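Davside Gallery opens its winter show, and I'm thrilled to be telling you about it

For immediate release, January

I've been painting the streets of Mikside for longer than I care to admit, and now the lovely people at Davside Gallery have given me both their rooms to fill. The show is called Small Hours at Telto, after the covered market where I do most of my drawing, and it brings together 28 oil paintings and a wall of sketches that I very nearly left in the drawer.

The market is my great subject. I go in before the shutters are up, when the fish people are hosing down and the bread van is blocking everybody in, and I draw until my hands give out. There are 567 sheets in the wall of sketches (the gallery counted them for the insurance, I'd never have dared) and most are on the backs of order forms. Some have tea on them. I've left the tea alone!

The big painting in the back room is called Llorente, after the street that runs behind the market. It's 2 metres wide, it took me all of last winter, and it had to come down my stairs on its side with the banister off. I wanted the whole street in it, the washing and the bins and the bus nobody can catch, all in the blue you get just before the lamps go out.
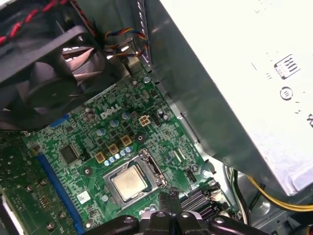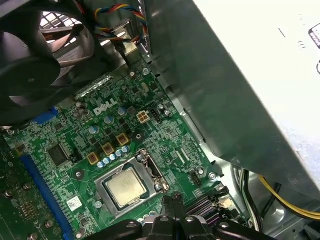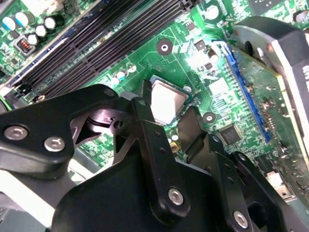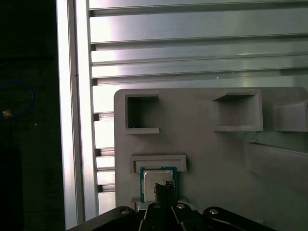 Colour is what people always ask me about, so I've written a short booklet on it, and the gallery has printed 600 copies to give away at the door. I mix nearly all my greens from two blues and a yellow that has seen better days. The green of the Dell board, with that bare silver square of a processor sitting on it, is close to what I was after for the market's tiled fish counter, and it took me weeks to get anywhere near it. The booklet has the recipe, along with my recipe for wet pavement.

Davside Gallery is open from 10am until 5pm and entry is free. I'll be in the front room most afternoons in January with a sketchbook, so do come and say hello. Press images and review copies of the booklet can be had from the gallery desk.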